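Projects > Shared workshops > Clakwood bench

Clakwood two-arm bench
By Lurdes Torres, April

The Clakwood bench is a two-arm robot station built by members of the Prikitance shared workshop. It is used to practice picking up, moving and sorting small grocery items, mostly short food cans. The name comes from the Clakwood unit, the part of the building where the first version was put together. Members usually call it "the bench."

History

Work began as a one-arm project on a folding table. The table shook whenever the arm stopped quickly, and the first plan was to replace it with a heavier one. Members at Wunden, a home workshop in the next town, had already tried this and found that most of the shaking came from the way the arm was clamped. The Prikitance group then dropped the folding table and designed a low frame with a rail on each side. The second arm was added after the frame was finished.

The build took 30 evenings, not counting time spent waiting for parts. Almost 40 of the screws in the first frame were later replaced with longer ones, after the original set worked loose. A third version with a lift-up top was drawn but never built.

Construction

The bench has a flat black top with wooden planks down the left and right sides. A black metal rail runs along the inside of each plank. The arms are Trossen units, one on each side, so that both can reach the middle of the top.

Cables follow the rails where possible. In the first version they crossed the near edge and were caught by people's sleeves, and one connector was pulled out of its socket. Dark tape lines and striped hazard tape mark off parts of the concrete floor. A desk with a monitor and keyboard stands to the right, within reach of the person running a session.

The top was painted twice. The first coat was semi-gloss and gave reflections that made can rims hard to pick out, so it was sanded back and painted matte.

Can tray task

The most common exercise on the bench is the can tray task. A light wood tray is placed at the far side of the top and short cans are moved into or out of it. The tray takes six cans in two rows of three. Cans are a useful test object because they are cheap, heavy for their size and close in diameter, but differ in rim height and label finish.
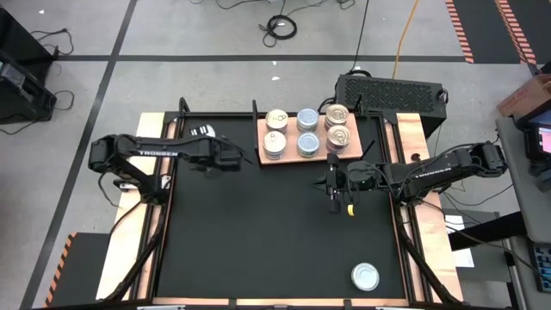 Esteves has argued that cans are too easy, and that any bench which handles only stiff, round objects will teach its builders very little about soft packaging. Bags of rice and bread rolls were his suggestions. The group agreed to try bags, but the can tray task was kept as the standard exercise, partly so that new results could be compared with the older notes.

A session is normally 40 attempts, split evenly between the two arms. An attempt is written down as a miss if the can tips over, if it touches a neighbor hard enough to move it, or if the operator has to step in. Scores are kept in a paper notebook beside the keyboard. The best recorded run is a series of 100 attempts made over two evenings – the notebook gives no miss for the right arm, but two pages for the left arm are missing.

Grippers

Each arm ends in a two-finger gripper. The fingers are dark, narrow toward a blunt tip, and have a stepped notch on the upper face. Three sets of printed fingers were tried before the present shape was settled. The first set was too wide to fit between cans standing side by side. The second set bent under load.

A small camera at the wrist looks out between the fingers. It gives the operator a close view that the fixed camera does not, though pale can lids often wash out to plain white under the workshop lights. Turning down the exposure brings the lids back but makes the dark fingers hard to tell from the black top – the current setting is a compromise. 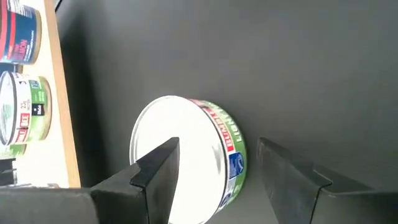
Wrist camera view of a Bumble Bee can between the gripper fingers, with more canned goods at left.

Related builds

The Wunden bench uses the same rail spacing and can share fingers with the Clakwood bench, but has one arm only. Drawings for the frame are kept at Prikitance and may be copied by members. The drawings still show the older cable route across the near edge.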